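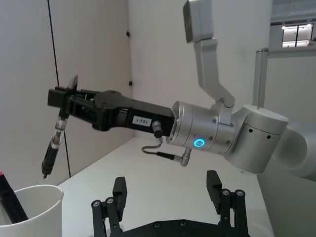 Right arm with the pen, seen from the left arm's wrist cam. Ring light's blue.

stunard_bendik
January 2021
Hi all, hoping someone's run into this. We've got two arms sharing one table, doing pens into a cup. Twice now the right arm has just let its jaws relax mid-move. No fault, no error colour, log says grip force 80 the whole time. Pen goes flying, and the second one landed close enough to my keyboard that I said a rude word. It only happens when the wrist is rolled over past 68 degrees. I've reflashed the gripper and swapped the power supply. What next?

pavithra_b
My money's on the cable. See how it loops down off the gripper and there's a little plug hanging under the wrist? Ours was routed like that and one pin dropped out whenever the joint rolled. Give it a wiggle with the arm powered and the jaws clear, and watch the status page.

Senthil M
Please don't wiggle anything with the arm powered! E-stop in, meter on the pins, roll the joint by hand. I've had a gripper close on my thumb and I was off guitar for 10 days.

pavithra_b
Fair enough, but you won't catch an intermittent with a meter unless you're very lucky. I'd drop the speed to 20 per cent and stand well back.

tamara_naz
Could be neither. Hisamus drivers hold the last good reading when comms drop, so your 80 might be stale. Check whether the timestamp is moving. And why on earth is a lost signal letting go of the part? It should hold. I'd be more worried about that than the cable, especially if you ever move on to something heavier than a pen.

stunard_bendik
Ooh. Timestamp froze both times, Tamara, good call. Meter shows one pin going open as the wrist comes round, so Pavithra gets a point too (did it Senthil's way, I like my thumbs). New lead is coming from Altby. Still can't find the hold-on-loss setting, anybody know which menu it's in?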